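Frequently Asked Questions - Wiswood Open Science Fair

We get the same questions every year, and some of the answers below are less cheerful than the ones on the flyer.

Is it free?
Yes. Parking isn't, unless you use the Tridel lot before 9 a.m.

Do you check the claims people make at their tables?
We read every application and turn some down. That doesn't mean we have tested anything. If a sign says a method "improves memory," ask who was studied, how many, and compared with what. An exhibitor who can't answer probably hasn't looked.

Aren't the sponsors just buying a stage?
Partly. Reuter and Trendix each pay for a table and get their name on the map. They don't see the judging sheets and they don't pick the talks. We put this in writing after the June fair two years back, when a sponsor's slide deck ended up on the main screen between two student talks. Whether a signed page is enough is a fair thing to wonder.
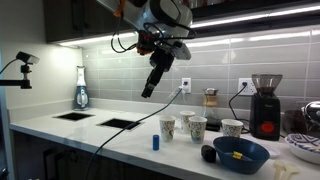 Robot arm with its gripper pointing down over a countertop.

How many people come?
The flyer says over 600. That number comes from a clicker at the door, and the clicker counts you again when you come back from lunch. We'd bet on something nearer 500, but we have no good way to show it, so treat both as guesses.

Does a fair like this change what anyone thinks about science?
We don't know. Our exit survey is filled in by people who liked the day enough to stop at a folding table and find a pen. Last time we got 30 forms back and 17 of them said the visitor had "learned a lot." We wouldn't hang a grant report on that.

Can I bring a table about something controversial?
You can apply. Bring your sources, including the ones that disagree with you - we do ask. Tables that sell a product on the spot are not accepted, and "suggested donation" counts as selling.

Who decides the student prizes?
Three judges per project, using the same sheet. Scores still vary more than we'd like. You can ask for your child's sheets afterward, but we don't change results.

Will the talks be recorded?
Some of them. The sound is often bad.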